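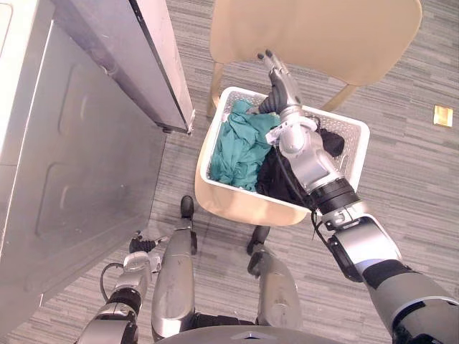 Where should the Nuko leak sensor go first?

Start with the lowest spot on the floor near a water connection, as that is where a slow drip will gather long before you would notice it yourself. If you have only one sensor for now, that spot will serve you very well.

Section 4. Setting up your sensor and base unit

Take your time with this part. It's pleasant, easy work, and there is no harm in going back a step if you lose your place.

1. Unpack the base unit and plug it into a wall outlet at least waist high. Extension cords are best left out of it.

2. Slide the battery cover off the sensor and pull the paper tab. The light blinks green, then goes dark (it's only resting, so please don't worry!).

3. Hold the Pair button on the base unit until you hear two chimes. Enter the setup code 1008 when the keypad lights up, and press the check mark.

4. Lay the sensor flat, with its metal feet touching the floor. Carpet will hold water away from the feet, so choose tile, vinyl or bare boards if you have them.

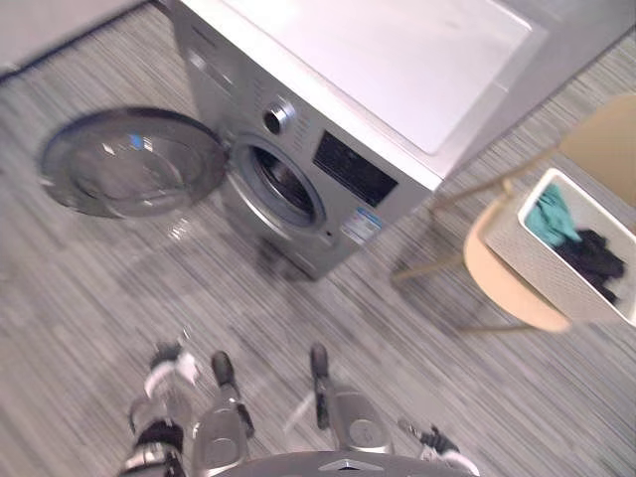

Fig. 7. Front-loading washing machine, door open.

Note: Behind a washer or dishwasher there is often too little room for your hand. In that case, use the Skallo extension probe, sold separately, which has 132 inches of flat cable and can be tucked in from the side. Run the cable along the wall and keep it well clear of the appliance's feet.

5. Test the sensor with a damp cloth. Wring the cloth out well, press it to the metal feet and count to four. The alarm will sound, and it is quite loud, so you may want to warn the household (and the dog).

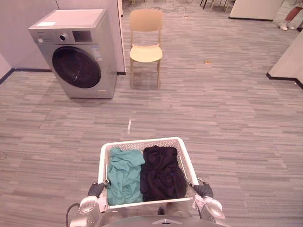 6. Dry the feet with a clean towel and press Quiet. If the alarm starts up again, there is still a little moisture in the groove between the feet, and a cotton swab will usually get it out.

7. Give the sensor a name on the base unit, something you'll recognize half asleep. "Upstairs hall" is much kinder at three in the morning than "Sensor B."
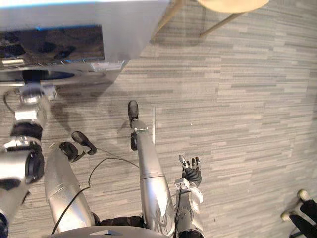
Fig. 8. Dark glossy panel on a white tabletop.

Caution: The base unit is not waterproof. Never set it on the floor, above a sink or under a pipe, and unplug it before wiping it down.

Caution: If water has reached an outlet or a power cord, stay out of it and shut off the power at the main panel first.

Owners of the older Josden base should turn to page 228 for pairing, as the buttons are arranged differently. To connect a Bouazza shutoff valve, finish step 7 and carry on to Section 5.

Text revised 27/07/2023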